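Clestalis (grasp planner)

Clestalis is a piece of software that decides where a two-fingered robot hand should close, and I've been keeping this entry up to date since September, so forgive me if it reads like a person talking! It started life inside Zokov, a bigger control package, and was split off when Loubna Morsy got tired of rebuilding the whole lot every time she changed one threshold.

How it works

It takes the view from the wrist camera, cuts it into likely objects, and scores up to 13 grasps for each one. The best four go to the arm controller, which throws out any it can't reach. Round lids are the easy case (any angle will do, so the planner just picks the one with the most elbow room), while tall bottles get a penalty for tipping. Things standing one behind another are harder, as the planner has to guess where the hidden side ends.

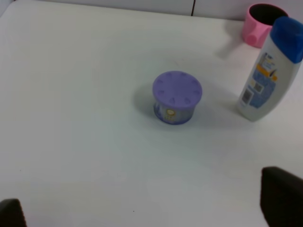

Wrist view of a tabletop with a purple-lidded container, a shampoo bottle and a pink cup.

The whole pass takes about 600 milliseconds on our machine – most of that is the cutting-up stage, and I'd love to see somebody speed it up.

Plain surfaces

Now for the awkward bit. The object finder leans heavily on edges and texture, so anything big, pale and close to the camera gives it very little to chew on. Early versions called it background and planned straight through it. Version 2 added a check by Mounir Lahlou, known as the Vanhove test, which asks how much of the view has no usable detail. If the answer is too much, the planner holds off and asks for a new viewpoint further back. I think it's the best thing in the package, and it's a surprisingly short bit of code!

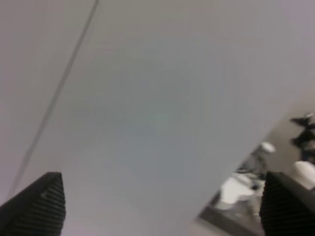 Bohdana Bondarchuk wrote on the talk page that the Vanhove test is too jumpy, and that she would sooner have the planner trust its last good map for a moment than back away whenever the detail drops out. She has a point, and there's a setting for that now, though it's switched off by default.

See also

Zokov
Unthorpe (the simulator used for its tests)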